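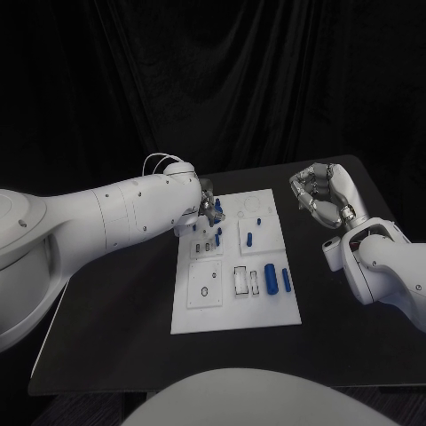 White board, four smaller plates and the blue bits, all on the black table.

I've been making peg and slot boards for a while now, and the mistake I made on my first one was sticking everything down too early. So start with the big board laid flat, and put your small plates on it dry. Shuffle them until there's room for fingers between each one — more room than you think!

Mark round each plate in pencil, then lift them off and do your cutting. I do the round holes first (easy), ovals next, and the little slots last, when my hand's warmed up. File a bit, try the piece, file a bit more. If a peg needs a shove it's too tight, and if it leans it's too loose and you'll be starting that plate again, sorry.

Blue pegs on white plates are lovely to work with as you can spot a dropped one straight away. Karlijn Vermeulen did hers white on white and spent a whole Tuesday evening on her knees with a torch.

Fix the plates with a screw at each corner and leave the glue in the drawer. You'll want to swap them later, I promise.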